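Umalach Community Blanket Loans: Your Questions Answered

Who can borrow a blanket?
Anyone who lives in or near Broltmont, and their visiting relatives too. You don't need to be a member of anything. Just come by the Fongate hall after 3 in the afternoon and ask for Amerley Ackah, or leave a note in the box by the door if she's out – she does check it, I promise.

How long can I keep it?
Up to 40 days. If your guests decide to stay on (and don't they always!), give us a call and we'll gladly extend it, unless somebody else is waiting for that size.

Do I have to wash it before I bring it back?
Please don't! We know it feels polite, but we had a lovely wool throw come back the size of a pillowcase one September, and Yayra Fiadzo has handled all the washing ever since. Shake it outdoors, fold it loosely and bring it in as it is.

I have pets. Is that a problem?
Not at all. Tell us when you pick up and we'll find you one of the tighter weaves, as claws catch in anything loopy. We do ask that blankets going to babies stay away from animals altogether.

Can I use one as a table cover?
Of course you can, and plenty of people do for a game night or an afternoon of snacks and talk. A thick, textured blanket is kind to a scratched tabletop and makes everything feel cozier. Do keep open drinks on a tray, and put a mat under anything hot.

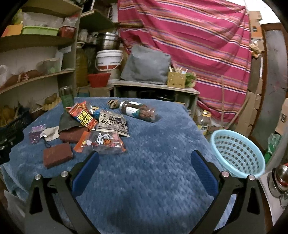
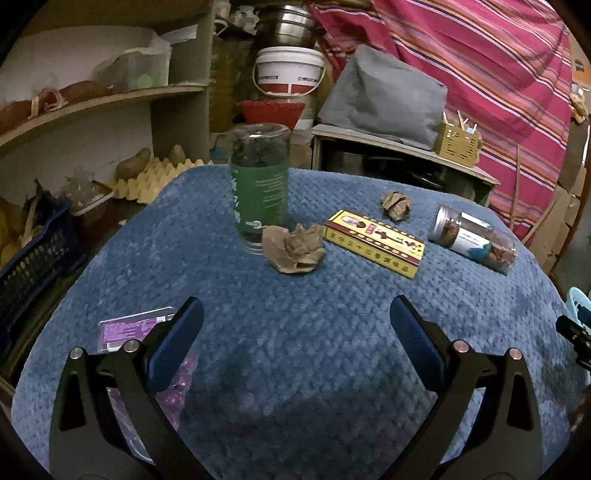
Blue blankets in use as table covers.

What if I spill something on it?
Blot it with a clean dry cloth and leave it alone after that – no rubbing, no hot water. Pin a little note to the spot saying what it was, so Yayra knows where to start.

Can I donate a blanket?
Yes, please, in any size or color. Zewditu Chala takes them in at the side door until 6 in the evening.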